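Packing task: how are you all starting your episodes?
Student Projects > Manipulation > Term build threads

ikar_lab2
Joined: September
Posts: 14

We are a team of four at Stellville doing the suitcase packing task for the robotics module. The brief is simple enough. A case starts on a table, clothes go in, the case gets closed. We record demonstrations by hand with the gripper and train on those afterwards.

We have 200 demonstrations so far and the policy is poor. It picks up a folded shirt well enough, then hesitates over the middle of the case and drops it across the divider. Tonantzin Ochoa, who supervises our group, thinks we should fix the start position of everything and collect another batch. I would sooner vary it more. Opinions welcome.

Our routine at the moment is to lay the case open and flat before recording begins, both halves side by side, with the jaws spread wide and pointing down at it. Then one person records and another resets. 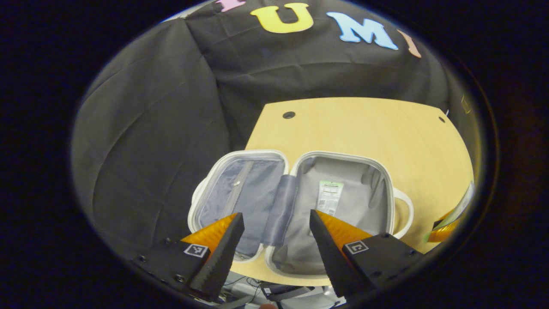

The resets take longer than the demonstrations. Every shirt has to be refolded and put back on its mark, and if the divider has moved we straighten that as well. On a good afternoon we get through plenty, on a bad one we spend half the time arguing over whether a run counts.

Questions are mainly these. Do you start with the case open or closed? Do you let the case move between runs? And has anyone got the zip to work at all?

ponytail_pid
Posts: 311

We start open. Starting closed makes it two tasks, and the opening part eats all your data. Get the packing working first.

On the case position I agree with your supervisor. Fix it, get one thing working, then move it.

cervantes_kt
Posts: 87

I don't agree with that. We fixed ours last year and the policy learned where the table was and not much else. Somebody nudged the case the length of a thumb before the demo day and it put every sock on the table. Move it a little between every run from the start.

ponytail_pid
Posts: 311

How many demonstrations did you have, though? With 200 you can't afford much variation.

cervantes_kt
Posts: 87

949 by the end. We had 548 when it first did a whole run without help. So yes, more than 200, but they were varied from the first day and we never had to throw a batch away.

ikar_lab2
Posts: 15

549 would be a stretch for us before the deadline, never mind 949. Did you move the case by turning it as well, or only sliding it?

cervantes_kt
Posts: 87

Both. Small turns only. If it's turned too far you end up reaching over the lid and your arm gets tired, then your demonstrations get sloppy.

tpacheco
Posts: 1206

Tiburcio Pacheco here, I help run the Arnmont evening club. Your hesitation over the middle sounds like mixed demonstrations to me. If one of you always puts shirts in the left half and another always uses the right, the model sees both from the same starting view and goes between them. Check who recorded what before you collect anything else.

We had this with our club members and a cutlery tray. Sorting out one written rule for which side gets which item helped more than new data did.

ikar_lab2
Posts: 16

Just looked. Two of us fill the left side first and the other two don't have a rule. That is probably most of it. Will try training on only the left-first runs tonight and see.

ponytail_pid
Posts: 311

Good catch. Still think you should fix the case.

mossy_servo
Posts: 9

On the zip: we gave up. The pull is small and we kept losing it between the fingers. Tied a loop of cord to it and that was better, but our marker said it was changing the task and took marks off. Ask before you do it.

tpacheco
Posts: 1206

Seconded, ask first. And do the lid before the zip, the two together are hard.

ikar_lab2
Posts: 17

Left-first runs only: it no longer stops in the middle. It does still miss the case if we slide it towards the back of the table, so I'm going to start moving it between runs. Tonantzin has agreed to one batch done that way. Zip is off the list for now.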